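What I brought home from the Censide open day (workshop tips, mostly)

Posted Saturday, April 26, 2025

Filed under: workshop, small fixes, days out

I went for the robots, I'll admit it. Censide had its doors open to the public this week and I'd been looking forward to it since the flyer came through with the hardware store coupons. But I'm me, so I spent half the visit looking at how they keep their tables, and I came home with a page of notes that will do more for my garage than any robot I could afford.

So this is a tips page with a robot in it. Bear with me.

Parking is on the Bandar Street side, by the way, and the entrance is around back. I walked past it twice.

Pale tops for small work

My bench at home is dark brown, with years of stain and glue on it, and every time I drop a tiny screw I'm on my hands and knees with a flashlight. At Censide the robot was working on a white top, and I could pick out every speck on it from where I was standing. I asked if that was for looks and was told no, it's so people can find things (and the cameras get on better with it too, but that's their problem).

I've already done this one. I had a leftover shelf in white, I cut it down to fit between the vise and the wall, and it lifts off when I want to do something messy. If you don't have a shelf lying around, an old white tray will do, or even a big sheet of freezer paper, shiny side up, taped at the corners.

One warning, and I learned it the first evening. A pale shiny top throws your lamp right back at you. Move the lamp off to one side and lower it. You'll get a longer shadow next to whatever you're working on, which I've come to like — small parts show up better with a bit of shadow beside them.

Hold it by two flat sides

They did the classic demonstration, pick up a little block and put it down again, and I could have watched it all afternoon. The woman running it was very patient with us. She said most of the trouble beginners have is grabbing a thing by its corners, and that's people as well as machines!
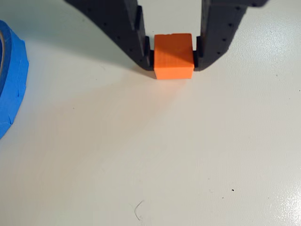

I thought about that the whole drive home, because it's exactly what I do wrong when I glue. I clamp on the corners, the clamp creeps, the piece turns, and I say a word. Find two flat faces that are opposite each other, put your clamp or your pliers square on those, and close up slowly until the piece stops wiggling. Then stop! More squeeze only pushes the glue out.

If your clamp jaws are hard and slick, give them something to hold with. I cut pads out of an old bicycle inner tube and stuck them on with double-sided tape, and they've stayed put so far. Wide rubber bands wrapped a couple of times will work too. For the kitchen crowd, the same rubber band trick goes on a jar lid, and I know you've all heard it, but when did you last do it?

And if what you're holding is round, don't fight it. Set it in a V. Two scraps of wood screwed down at an angle, done. I made mine from an old picture frame.

Practice on a block first

I asked why it was a plain block and not, say, an egg (I really wanted an egg). The answer was that you start with something you don't mind dropping, and you do it until it's boring. Fine, I thought, that's my router. I now run three practice cuts in scrap before I touch the good board. It takes no time at all. My last drawer front would still be a drawer front if I'd started doing this in the fall.

Painter's tape has more jobs than painting

I use blue tape for nearly everything, so I was pleased to have some company. My favorites:

Lay a strip down and write on that, so you're never writing on the bench itself. Part names, which way is up, what day you mixed the grout.

Put a square of it where something has to go back. I outline my glue pot and my square this way, and I put my hand on them without looking now.

Fold the end of the roll over on itself before you put it down. Just a little tab. I will keep saying this until everybody in my house does it.

Wrap a ring of it around a drill bit to mark your depth, and leave a flag sticking out. When the flag sweeps the dust away, you're there.

Don't leave it on a windowsill in the sun and expect it to come off nicely. I lost an evening to that and a whole bottle of Fokik remover, and the sill still has a ghost on it.

Mind the cord

My other note from the day just says CORD with a circle around it. Everything that moves on a bench has a cord that moves with it, and mine always finds the coffee. I've started clearing anything standing to the right of my sander before I switch on, and I leave enough slack for the farthest reach I'm going to make plus a little more. A loose loop of hook-and-loop strap on the wall behind the bench keeps the rest up and out of the way. Don't pull it tight, the cord should be able to slide.

I asked for your own bench habits in the newsletter, and the cord business got more mail than the robot did.

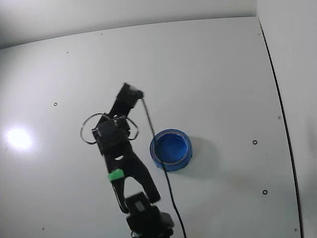
Mạc wrote in to say that slack is only half of it. Run your cord off the back of the bench if you possibly can, and if it has to come forward, bring it down one side and always the same side, so your feet know where it is. A binder clip on the edge of the bench makes a perfectly good guide, with the cord running through the wire handles. Two clips if the bench is long. And please unplug before you change the sandpaper, I have the scar.

I tried the binder clips this morning and I'm sold. Get the large size, the medium ones won't open wide enough for a thick bench top. Mine needed a bit of cardboard under the jaw to keep from marking the wood.

Next time I'm doing drawer runners, so if you have a way of getting wax onto the old wooden kind without taking the whole dresser apart, send it along. I have two dressers waiting and they both stick.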